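On a dépassé les 2000 !

Février 2026

J'avais promis d'écrire quand le compteur d'Olau passerait le cap, et je suis en retard de quelques jours parce qu'on a continué sur notre lancée au lieu de s'arrêter pour fêter ça. Au moment où j'écris ces lignes, le disque contient 2335 démonstrations de manipulation de tissu, toutes faites à la main, une pince au bout du bras. J'ai mal à l'épaule et je suis ravie.

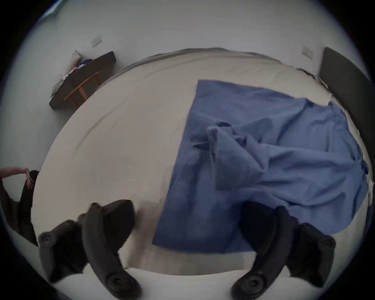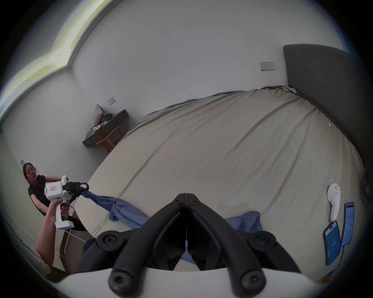 Le tissu bleu sur le drap beige : pince ouverte sur la première vue, refermée sur la seconde.

Pour ceux qui arrivent maintenant : Olau est le petit projet sur lequel je travaille depuis l'automne, et dont le but est d'apprendre à un robot à deux bras à manipuler du linge de grande taille. Les torchons, tout le monde en fait, et très bien. Un grand morceau de tissu étalé sur un lit, c'est une autre histoire. Ça déborde, ça glisse sous son propre poids, ça se coince sous lui-même, et le coin qu'on cherche est presque toujours caché sous une bosse. J'adore ce problème. J'y pense en faisant mon lit, ce qui rallonge beaucoup l'opération.

Comment on s'y prend

On enregistre sans robot. Chacun tient une pince, la caméra est montée dessus, et on fait la tâche en essayant de ne se servir que des deux doigts mécaniques. La caméra voit donc à peu près ce que verra celle du robot, avec un très grand angle qui courbe tout. Les premiers jours, je trouvais ces images impossibles à lire. Maintenant, quand je regarde une photo normale d'une chambre, elle me paraît étriquée.

Le gros avantage, c'est qu'on peut aller travailler n'importe où. Deux sacs, des batteries, et on s'installe. Pour cette série on a tourné dans six chambres, dont la plupart dans la résidence Ekberg, où l'on nous prête des logements entre deux locataires. Les lits n'ont pas la même hauteur, les murs n'ont pas la même couleur, la lumière change, et c'est exactement ce que l'on cherche ! Notre premier modèle, entraîné en janvier sur une seule pièce, était très fort dans cette pièce. On l'a déplacé d'un étage et il a passé la matinée à attraper le bord du matelas.

Une prise dure environ 22 secondes. Ça paraît court, mais il faut compter la remise en désordre entre deux essais, qui est un art à part entière. Au début, on jetait le tissu toujours de la même façon sans s'en rendre compte (un grand geste vers la droite, j'ai les courbes pour le prouver). Il a fallu se donner des règles : une fois bouchonné au milieu, une fois à moitié étalé avec un bord bien droit, une fois tiré dans un coin, une fois à l'envers. J'ai fini par écrire les départs sur des bouts de papier qu'on tire au sort. C'est un peu ridicule et ça marche très bien.

Travailler à deux

Ce que je n'avais pas vu venir, c'est la coordination. Quand une seule personne tient les deux pinces, ses mains se parlent sans qu'elle y pense. À deux, de part et d'autre d'un lit, il faut trouver un rythme. On a essayé de compter à voix haute, puis de se faire des signes de tête, puis plus rien du tout : après quelques centaines de prises, on sent la tension dans le tissu et on sait que l'autre a commencé à tirer. C'est un moment assez magique – je me suis surprise à attendre que ça tire pour partir, sans regarder.

Or le robot, lui, n'a pas de capteur de force aux poignets sur la version que nous prête Stollitz. S'il doit deviner la tension, ce sera d'après les plis. J'ai donc passé deux soirées à regarder des plis. Un tissu qui se tend fait disparaître les petites rides d'abord, puis une grande ligne apparaît entre les deux points de prise, bien nette, et elle reste là tant qu'on tient. Elle est visible dans presque toutes nos vidéos. J'ai bon espoir que le réseau s'en serve, et je vais essayer de vérifier en masquant cette zone pour voir si les résultats s'effondrent.

Autre leçon : attraper le tissu et rien que le tissu. Avec des doigts épais, sur un matelas mou, on pince très facilement le drap-housse en même temps. La main humaine corrige toute seule, on sent l'épaisseur, on relâche un millimètre. Avec la pince, on ne sent pas grand-chose. La technique qui nous a sauvées : viser une bosse, fermer dessus à plat, soulever un peu, vérifier que le drap ne suit pas, et seulement ensuite tirer. Cette petite pause coûte une seconde par prise et je tiens beaucoup à ce qu'elle soit dans les données. Les démonstrations les plus rapides, celles dont on était si fières la première semaine, sont aussi celles où le geste est le moins lisible.

Garder les ratés

On a eu un vrai débat là-dessus. J'étais partisane de tout nettoyer et de ne conserver que les réussites. Je me suis laissé convaincre de garder les prises où l'on rate puis où l'on se rattrape, à condition de noter à quel moment ça dérape. Un tissu qui échappe à la pince et qu'on va rechercher, c'est de l'or : le robot va lâcher lui aussi, souvent, et il faut bien qu'il ait vu quelqu'un recommencer calmement. Ce qu'on jette, ce sont les prises où le suivi de position a décroché, celles où une main nue finit le travail à la place de la pince, et celles où j'éternue.

Le suivi justement, parlons-en, on m'a posé la question par mail. Il repose sur l'image et sur la centrale inertielle de la pince, et il a besoin de points d'accroche dans le décor. Un drap clair, un mur gris uni, et il commence à flotter. Les prises électriques, un meuble avec trois bricoles posées dessus, un coin de tête de lit : tout cela l'aide énormément. J'avais le réflexe de ranger la pièce avant chaque séance. J'ai arrêté, et le taux de pertes de suivi a nettement baissé. Laissez traîner vos affaires, c'est pour la science.

Côté matériel

Les pinces ont bien tenu. Il faut resserrer les vis des doigts de temps en temps, surtout celles des articulations, qui prennent du jeu à force de fermer et d'ouvrir. Un jeu minuscule suffit à décaler la mesure d'ouverture, et je ne m'en suis aperçue qu'en traçant les valeurs sur une semaine entière : la pince « fermée » l'était de moins en moins. J'ai recalibré, puis corrigé après coup les séances concernées avec un petit script, que je mettrai en ligne dès qu'il sera présentable (il ne l'est pas du tout).

Les câbles, en revanche, j'en rêve la nuit. Un fil qui pend se prend dans le tissu, passe devant l'objectif, tire sur la pince au pire moment. On a fini par le faire courir le long de l'avant-bras avec deux bandes velcro, et c'est tout de suite plus confortable. La prochaine version de la poignée, que nous dessinons avec l'atelier de la rue Cortés, aura un passage prévu pour ça. J'ai hâte de la tenir en main. Elle sera aussi plus légère, ce que mon épaule attend avec une certaine impatience.

Ce que ça donne pour l'instant

J'ai lancé un premier entraînement hier soir sur l'ensemble des prises étiquetées. Il est beaucoup trop tôt pour annoncer quoi que ce soit, mais j'ai regardé les trajectoires prédites sur des vidéos que le modèle n'avait jamais vues, et il hésite au bon endroit ! Juste avant de fermer les doigts, il ralentit, comme nous. J'ai montré la courbe à tout le monde dans le couloir, y compris à des gens qui venaient pour la photocopieuse.

La suite : des tissus plus clairs, parce que du bleu sur du beige, c'est un contraste généreux et je veux savoir ce qui se passe avec du blanc sur du blanc. Des rayures aussi. Et si possible un lit contre un mur des deux côtés, configuration pénible dans laquelle une bonne partie des gens dorment, et où il va falloir grimper à moitié sur le matelas pour faire les démonstrations.

Si vous faites de la collecte avec des pinces à main et que vous avez trouvé un bon moyen de synchroniser deux appareils sans clap, écrivez-moi. Pour l'instant on tape les deux pinces l'une contre l'autre au début de chaque séance et je cherche le pic dans les accéléromètres. C'est précis à une image près, mais j'aimerais bien épargner les coques.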